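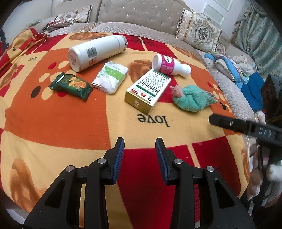 Bedroom – items laid out on the bed.

Room check, Kuvik guest flat, September
Form used: Skirnico short form, 36 points

1. Bed and headboard – OK. Headboard is beige upholstery. Check the fixings by hand, not by eye.
2. Loose items – ATTENTION. Flask, snack packet, tissue pack and plush toy are on the blanket. Clear before anyone sleeps there. Flask to be stored upright with the lid done up.
3. Bedside power – OK. Heater is 1000 W and has its own outlet. Keep it 60 cm clear of bedding.
4. Smoke alarm – OK. Tested, sounded.

Living room

5. Rug – OK, but the corners want regular checking. Grip tape from Stunine is in the hall cupboard.
6. Waste bin – ATTENTION. Empty at each changeover. Food packets and wipes go in the general waste, flattened cardboard in the recycling.
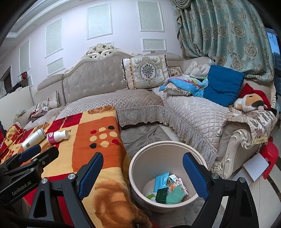 Bottles are a separate point. Any with a product label should be read before they are put away, and cleaners go on the high shelf – never in with drinks.

7. Sofa covers – OK. Skirts to stay clear of the heater if it is moved in here.
8. Walkway to door – OK.

Result: pass with two comments. Recheck items 2 and 6.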